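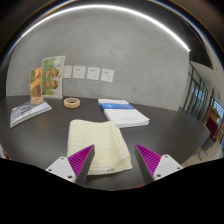 Issue 218, page 27

Monthorpe T8 external tape drive

The T8 is a desktop drive for small offices that still keep a copy of their data off the network. We used one for most of February with the backup software it comes with, Ekanayake 8.

Setting up took under an hour. The power lead and data cable are supplied, but the interface card is extra, and the manual doesn't say which cards will work. Ours was only recognised after a firmware update.

A full backup of 2,157 folders ran overnight and verified cleanly. Restoring one folder took almost 27 minutes, much of it spent winding. The drive asked for a cleaning tape twice, and the panel shows the same amber light for that as for a worn cartridge, so you have to open the log to tell them apart.
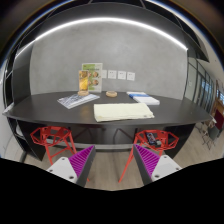 Rafsan Wijesinghe writes that his T8 did the same with the amber light until he changed to Plondale cartridges, and that he would still buy the drive again.

Ours were the Monthorpe ones from the box. Fan noise is steady and fairly low. Eject is slow.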